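# Staff Forum — Clitdale House, Shared Facilities

## Thread: Marble counter in the second-floor kitchen, cleaning and permitted items

**s.wijesinghe** (Facilities)

Colleagues are reminded that the marble counter in the second-floor kitchen was polished in May and is to be treated according to the revised care sheet. The principal points are as follows.

- Vinegar, lemon juice and any descaling product must be kept off the stone.
- Spills of coffee, tea or wine are to be blotted at once with a plain cloth.
- Items with metal feet or unglazed bases are not to be stored on the counter.
- The pH-neutral cleaner (Brollik, under the sink) is the only approved product.

Comments are welcome in this thread until Thursday.

**rizwan_k**

Thank you for the notice. I would ask Facilities to reconsider the third point. As drafted, it excludes the bread bin, the knife block and the kettle stand, all of which have been on that counter for as long as I have worked in the building. A set of felt pads would address the concern at very little cost.

**malsha.weerakoon**

I support the rule as written. Felt pads hold water and grit, and the grit does the scratching. We used them on the third floor and removed them after one winter. Silicone feet may be a different matter.

**rizwan_k**

I accept the point on grit. I do not accept that the remedy is a bare counter. Seventy-two people use that kitchen, and there is one shelf.

**n.pramanik**

Two questions for Facilities, if I may.

1. Were the brown lines in the stone present before the polishing? A visitor asked me whether they were stains.
2. Is there an approved method for dull rings left by glasses?

**s.wijesinghe** (Facilities)

In reply to Mr. Pramanik: the brownish lines are veining and belong to the stone. They should not be scrubbed. A dull ring is normally an etch mark, and cleaner will not remove it. Please report these by e-mail so that they can be added to the next visit from Omside, who carry out the polishing.

On storage, I am prepared to permit trays, provided that the base is smooth and the tray is lifted when moved. Dragging a loaded tray across the stone would defeat the purpose.

**t.figueiredo**

I am not persuaded that trays are an improvement. Water collects underneath, and it is seldom wiped. The care sheet allows up to 15 minutes for standing water, which in a busy kitchen is optimistic.

**malsha.weerakoon**

That is a fair objection, although it applies equally to anything placed on the counter. I would suggest that whoever closes the kitchen at 8 p.m. lifts each item and wipes beneath it.

For those weighing up the appearance of a dark item on pale stone, the combination seems to me a handsome one. The Starry Night print with the black rim holds its own against the gray:
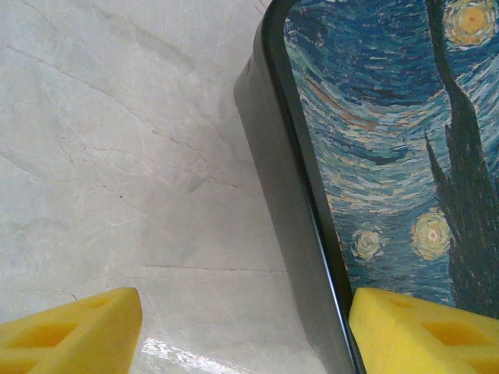
## Thread: Marble counter — decision and remaining points

**s.wijesinghe** (Facilities)

Having considered the replies, Facilities will proceed on the following basis.

- Smooth-based trays are permitted. Silicone feet are permitted. Felt pads are not.
- The evening wipe-down will include the area beneath each item.
- The kettle stand will move to the Yeoman trolley beside the refrigerator.

**t.figueiredo**

I should like my disagreement on trays to be noted. I have no objection to the remainder.

**rizwan_k**

Agreed on all points except the kettle. The cord does not reach an outlet from the trolley.

**s.wijesinghe** (Facilities)

Noted, both. The kettle will stay where it is until the outlet has been looked at.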